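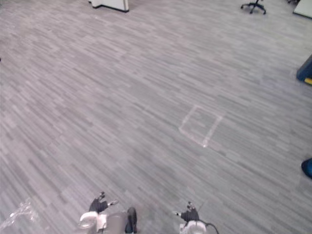

Tape outline on a patterned office carpet. The strips are laid directly on the pile and meet at four corners.

Floor outline (office marking)

A floor outline, also called a tape box or a marked bay, is a closed shape made on the floor of a room with adhesive tape. It shows where a thing should stand, where a thing should be put down, or which part of the floor must stay free. The most common form has four sides. Floor outlines are well known from workshops and storerooms with hard floors, but they are also used in offices, training rooms and exhibition rooms, where the floor is often covered with carpet.

This article deals mainly with outlines on carpet. Painted lines and permanent markings in industrial buildings follow other rules and are not treated in detail.

Terms

In everyday English the word "outline" is used for the whole shape and the word "strip" for each of its sides. The place where two strips come together is a corner. When one strip lies on top of the other, the corner is called lapped; when the two ends only touch, it is called butted. "Bay" is used when the shape is meant to receive an object of known size, such as a trolley or a cabinet. An outline that must stay empty is sometimes called a keep-clear box.

Use

In offices the most frequent use is planning. Before furniture is ordered or moved, its footprint is taped on the carpet at full size, so that the people who will work in the room can walk around it and judge the distances. A desk that seems small on a drawing can look very large on the floor, and the outline shows this at no great cost. The method is also used by theatre groups, who tape the plan of a stage set on the floor of the rehearsal room.

A second use is to give a fixed place to things that move often: flip charts, waste bins, plants, tables on wheels. The outline stays when the object is away and shows where it belongs. A third use is in exercises and games, where a taped shape serves as a target, a starting place or a limit.

Outlines are also made for temporary work. Electricians and carpet fitters mark in this way the area under which a floor box is to be opened, and they remove the tape when the work is finished.

Shape and position

An outline may be laid parallel to the walls or turned at an angle to them. Parallel outlines are easier to measure and look more orderly. A turned outline is chosen when the object itself will stand at an angle, or when the position does not matter and the shape was made quickly.

Seen from the side or from a standing person's height, a taped square rarely looks like a square. The sides which go away from the viewer seem shorter and the angles seem unequal. For this reason the corners should be checked with a measure and not only by eye. The usual check is to measure both diagonals. In a true rectangle they are equal, and if one is longer, the shape has to be corrected before the tape is pressed down.

Carpets with a design of stripes or planks make the work more difficult. The eye follows the lines of the carpet, and a straight strip of tape can seem crooked when it crosses them at a small angle. On the other hand, where the carpet is laid in tiles, the joints may be used as a guide if they can be found. In carpets with short, staggered strips in several greys, the joints are often hard to see, and a string stretched between two points is more reliable.

Tape

Several kinds of tape are used on carpet, and none is perfect. Paper masking tape is cheap and easy to tear by hand. It leaves little behind when it is removed early, but the edges lift soon where people walk. Cloth tape holds better and can be laid in long straight pieces, but it may pull fibres out of a loop carpet. Thin plastic tapes lie flat, and the paler ones let the colour of the carpet through, so that they are less visible from a distance. Where two strips of such a tape overlap, the corner usually looks lighter and stronger than the sides.

Colour is chosen for contrast. White and other pale tapes are visible on medium or dark grey carpet, while yellow is preferred where the outline has a safety meaning. In rooms with visitors a quiet colour is often wanted, and then a pale tape is a compromise between being seen and not disturbing the look of the room.

Laying

The carpet is first vacuumed, as dust and loose fibres weaken the hold of the tape. The four corner points are then marked with small pieces of tape and the diagonals are compared. Each strip is unrolled along its whole length, held slightly above the floor and lowered from one end to the other. It should not be stretched, for a stretched tape shortens again and lifts at the ends. Finally it is pressed into the pile with the hand or with a small roller.

Lapped corners are stronger than butted ones, and most people make them without thinking about it. Butted corners look neater, but the ends come loose earlier, especially where chairs roll over them.

Care and removal

Tape on carpet is a temporary marking. The edges collect dirt, and a loose end can catch a shoe or the wheel of a chair. A lifted strip should be replaced and not pressed down again, since the glue is already full of fibres.

For removal, the strip is pulled slowly and kept low, almost flat against the floor, in the direction of the pile. Quick pulling upwards leaves more glue and may damage the loops. Remaining glue can be taken up by pressing a fresh piece of the same tape on it several times. If this does not help, a carpet cleaner suitable for the material is used, after a test in a place which is not seen.

Tape left for many months can leave a visible shape after removal — the carpet around it has been walked on and vacuumed, while the covered part has not. The difference normally becomes weaker with time.

The Culgate layout

A known local example of planning with tape is the Culgate business centre in Jokanstead. Before the upper floor was furnished, the interior planner Damian Rainer had all the planned desks, cupboards and meeting tables marked on the carpet at full size. The plan needed 166 outlines and 1,840 metres of tape. The future tenants were invited to walk through the rooms in April, and after their remarks eight of the desks were left out, most of them near the doors.

Rainer later described the work in a short manual, "Plans on the Floor", published by Trummer in an edition of 3,000 copies. He recommends to write the name of each piece of furniture on a card inside its outline — in his experience, visitors confuse a cupboard with a table when both are only tape.

See also

Carpet tile
Floor plan
Masking tape
Spike mark (theatre)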